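Right, a few of you asked how the move went, so settle in with a cuppa, because I've got a long one for you about letterboxes, old keys and one very stubborn rainwater tank.

We've been in Bickerstaff since the start of August. It's a small place, one main street, a bakery that shuts at 2 and a hardware shop that never seems to shut at all. I'd been driving through it for years on the way to my sister's and always thought, gosh, I could live here. And now I do!

First job was the garden, or what the last people called a garden. There's a lemon tree (lovely), a clothesline that leans like it's tired, and a tank behind the shed that everyone on the street had an opinion on before I'd even unpacked the kettle.

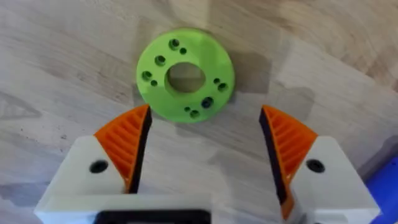 The tank holds 3757 litres. I know this because somebody painted the number on the side in white house paint, not 3700 or 3800 but the whole thing, and I've grown very fond of whoever that was. They must have been a careful sort of person.

It was also full of leaves. I climbed up on Friday with a bucket and a pair of dishwashing gloves and scooped out what felt like an entire autumn. My neighbour passed up a second bucket over the fence without saying a word, then came back with scones. I'm never moving again.

For those asking, yes, you can drink from it once it's been cleaned and filtered, but I'm only using it on the veggies for now. The council water is fine for tea, if a bit chlorine-y in the mornings.

Now, the veggies. I wasn't going to plant anything this early. I told myself I'd watch the yard for a season and see where the sun falls, like the books say. That lasted until I went into the hardware shop for a hose clamp and walked out with 17 seedlings and no hose clamp. 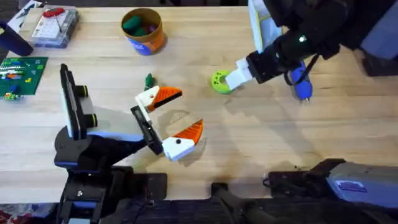

So there's silverbeet in, and broad beans, and a row of peas along the back fence where it gets the morning light. I've put the potatoes in old feed sacks because the soil on that side is pure clay and I'd need a jackhammer to get a fork into it. If you've got clay too, gypsum and patience is what I keep hearing. I have the gypsum.

The snails found the silverbeet on the second night. I've been going out at 10 with a torch in my dressing gown, and the lady across the road now waves at me when she puts her cat in. We haven't met in daylight yet.
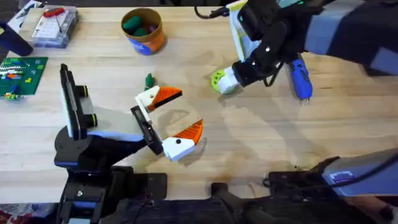
The peas are the ones I'm proudest of, I think. They're only a few leaves each and they lean on their sticks in the most hopeful way. You know that little green thing on the table in the last pic, the leafy one? They're every bit as cute as that, and I've been talking to them while I water. My mum used to do the same with her tomatoes and she always had enough to give away by the bagful.

Someone asked about costs. Seedlings, gypsum, a bag of compost and the hose clamp (I went back for it) came to just over 40 dollars, and I already had the stakes and the watering can. The compost was the dear part. Next year I'd like to be making my own, so if anyone has strong feelings about tumblers versus a plain old heap in the corner, I'd love to hear them.

Off to bring the washing in before it rains. I'll do the letterbox and the old keys tomorrow, I know I promised those too, but the tank took up all my puff!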